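Thanksgiving week in Jaunzems – parade or no parade?

lowgearlinda
Posted 7:12 pm

We're driving over for Thanksgiving in November, two adults, two kids, one grandmother who has opinions. The parade is the reason we picked Jaunzems, but now I'm reading that you have to be on Wekero Street before sunrise to see anything except the backs of people's hats. Is it worth it? And is the Promlow still the place to stay, or has it gone downhill? They want $1288 for 4 nights, breakfast not included, which seems like a lot for a hotel whose website still says "color TV."

tallboots
Posted 7:31 pm

Went last year. You don't need sunrise. We wandered up at half past eight with coffee and saw the whole thing from the library end. Balloons, bands, the man dressed as gravy. The kids talked about the gravy man until Easter.

Skip the Promlow. You can hear the elevator thinking.

Damilola Balogun
Posted 7:50 pm

Disagree on both counts. The library end is where the bands stop playing because they're tired, so what you get is forty trombones being carried past you in silence. Stand near the bakery, on the north side, and get there by seven. Bring something to sit on.

The Promlow is fine if you ask for the back. I've stayed in the front too and I won't pretend that was restful, but the back looks over a parking lot and is as quiet as parking lots get.

tallboots
Posted 7:58 pm

They were playing when I was there. One of them was, anyway.

pierogi_dad
Posted 8:20 pm

We quit doing the parade and just do the lights the night before. They switch on the whole of the riverfront at six, there's cider, you're in bed by nine. Grandmothers like it. Mine did, and she disliked most of Europe.

lowgearlinda
Posted 8:34 pm

Is the lights thing ticketed? The town page says "free with reservation" and then the reservation button goes to a page on snow removal.

pierogi_dad
Posted 8:41 pm

It has gone to snow removal for years. Just show up.

Marcela Šimek
Posted 9:05 pm

Please don't just show up. They started checking last year at the bridge, and we stood behind a family being turned away in matching sweaters. You call the visitor office, they write your name in a book, and that's your reservation. The phone gets answered in the mornings.

On the parade I'm with Damilola about the bakery, but seven is too late if the weather is good. The town has 3598 people in it and on parade morning every one of them has a cousin visiting. We put our chairs out at a quarter past six and there was already a row in front of us, wearing blankets and looking smug.

As for dinner, book it now. I mean tonight. The Vement does a set Thanksgiving meal at two o'clock and another at five. Take the two o'clock. By five the stuffing has been through a lot, and so has the staff.

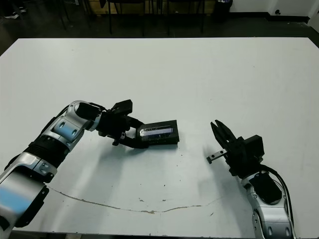
The other thing about the Vement is that they seat you with strangers if your party is under six, so with five of you, Linda, you'll be getting one extra person. Ours was a retired dentist who carved for the table without being asked. It could go either way.

tallboots
Posted 9:17 pm

We had the five o'clock and the stuffing was great.

Marcela Šimek
Posted 9:22 pm

You also heard the trombones, so I'm happy for you.

Damilola Balogun
Posted 9:40 pm

One vote against the Vement. It was over $40 a head when I went, pie was extra, and the pie was the good part. The diner by the bus station does turkey plates until they run out, and you can wear whatever you wore to the parade. You do have to like gray gravy.

pierogi_dad
Posted 9:46 pm

Gray gravy is traditional there.

lowgearlinda
Posted 10:03 pm

OK. Promlow at the back, calling the office in the morning about the lights, and I've got the Vement at two for five people plus one mystery dentist. Grandmother says she isn't sitting outdoors at a quarter past six for anyone, so we'll try half past seven by the bakery and she can watch the hats.

Does anyone know if the parking lot behind the Promlow is free for guests, or do they charge for that too?

Damilola Balogun
Posted 10:11 pm

Free for guests, but get in the night before. They close the street at five in the morning and they do tow.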